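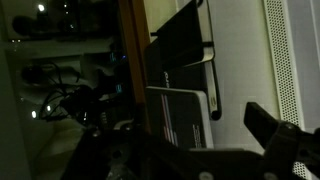
Photo: Úna Foley / Raltmont

Pre-Purchase Inspection Checklist: Arm Station, Window Side
Form 342, revised for the next equipment round
Inspected by: Eirini Xenos
Reviewed by: Úna Foley
Date of inspection: Apr 6, 2024
Site: Monside, upper floor

Purpose

To record the condition of the existing arm station before money is committed to a second arm and gripper. Results are Pass, Fix, Hold or N/A. A Hold stops the purchase order for that line only. Fix items are carried to the budget sheet at the end. Comments are by EX unless initialed otherwise.

Section 1. Arm and gripper

1.1 Arm mounting bolts at specified torque.
Pass. Checked with the arm parked and power isolated. Values are in the maintenance log.

1.2 Gripper fasteners seated, no visible gap under the heads.
Pass. Paint-mark the screws on the mount and at the finger base so that the next check can be done by eye.

1.3 Finger alignment and backlash.
Fix. Fingers close square, but there is more play than at the previous inspection. Replacement finger set to be priced with the new gripper. Fletico quotes sets separately from the gripper body; ask for both on one quote.

1.4 Finger surface suitable for the work.
Hold. The planned work includes notebooks, books and flat boxes. Smooth covers are the worst case for slip, and an elastic closure band can catch on a fingertip. Do not order a second set in the same finish until padded tips have been tried.
UF: Agreed. Get the trial tips first. They are cheap enough to come out of consumables.

1.5 Wrist camera bracket secure, view not blocked beyond what the task allows.
Pass. Both fingers stay in view. Keep the same bracket on the second unit or the calibration work will have to be done twice.

Section 2. Reach and surroundings

2.1 Working area marked and agreed.
Fix. The sill over the radiator cabinet is being used as the work surface. It is long enough, but it was never marked. Tape the limits of travel.

2.2 Clearance to glass.
Hold. Minimum clearance under our own rule is 80 mm at the slowest speed setting. The current program respects it; the planned one has not been run. A soft limit in the controller costs nothing and should be set before any guard is priced.

2.3 Loose items cleared from the work surface.
Fix. Glass and potted plants should be off the sill during powered motion. The same goes for phones and tablets unless they are part of the task.

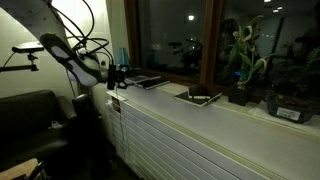 2.4 Seating outside the reach envelope.
Fix. Chairs get moved toward the arm during setup and are left there. Mark a floor line. Price for floor tape is trivial; a light curtain is a separate question, see 5.3.

2.5 Radiator cabinet able to take clamp loads.
Hold. Clamping to the top has been accepted so far for small devices only. No load rating is on record for the cabinet. Anything heavier than the present accessories needs a floor stand, and the stand must be included in the price comparison. Two of the quotes leave it out.

2.6 Heat at the work surface.
Not tested. Heating season check moved to September. If the second station is placed on the same sill, this must be closed first. Vent openings are to be kept free in any layout.

Section 3. Cables and power

3.1 Cables along the arm restrained, with slack for full wrist rotation.
Fix. The loops have enough slack but can swing. A proper dress pack is quoted by Raltmont at up to $700 fitted. Hook-and-loop straps will do for the present duty cycle. If the second arm is bought, fit dress packs to both at the same visit and pay one callout.

3.2 Accessory cables routed and tied.
Fix. No cable is to hang free over the front of the cabinet. Adhesive clips under the trim, then down to floor level. Half an hour of work.

3.3 Shelf wiring sorted and labeled.
Fix. The loops of cable on the equipment shelf should be labeled at both ends. This was a comment last time as well. A second controller cannot go on that shelf in its present state, and I would not sign off the installation date until it is done.
UF: Put it in the budget as labor, otherwise it will be carried forward again.

3.4 Power capacity for a second controller.
Hold. Needs an electrician's reading under load. Indicator lights on a power strip are no evidence of spare capacity.

3.5 Emergency stop within reach of the operator, tested.
Pass. Tested from both operator positions. The second arm must be on the same stop circuit. State this on the order.

Section 4. Test objects and handling

4.1 Test set representative of the planned work.
Pass with comment. Dark covers in dim light are hard on the camera, and should stay in the set for that reason. Add something thin and pale, and a box with some weight in it.

4.2 Approach path to stacked objects.
Fix. The gripper body is wide compared with the fingers and reaches the neighboring surface before the fingertips do on a low approach. Raise the approach angle in the program.
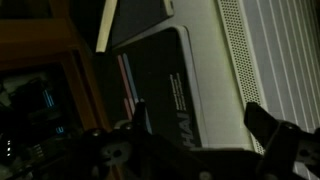 Compare body width as well as stroke when reading data sheets. The Woldegiorgis gripper is narrower in the body, opens less, and would need a new adapter plate. Adapter plate not quoted yet.

4.3 Lighting at the work surface.
Fix. Levels vary too much across the station, and the shelf side is in deep shadow. One dimmable lamp on its own stand, aimed away from the window. After dark the panes reflect the ceiling lights; ask for blinds under the building budget.

Section 5. Purchase and budget lines

5.1 Second arm and controller.
Hold, pending 2.5 and 3.4.

5.2 Gripper and finger sets.
Hold, pending tip trial under 1.4. Warranty on the preferred unit is 18 months from delivery, so do not take delivery ahead of the power work.

5.3 Light curtain.
Deferred. Risk assessment to be redone with two arms on the layout drawing.

5.4 Floor stand, lamp, cable clips, tape, labels.
Approved. Order now.

5.5 Spare wrist camera cable.
Approved. UF to confirm connector type before ordering.

Open items go to Eirini Xenos. Reinspection of Sections 2 and 3 is required before any Hold is lifted.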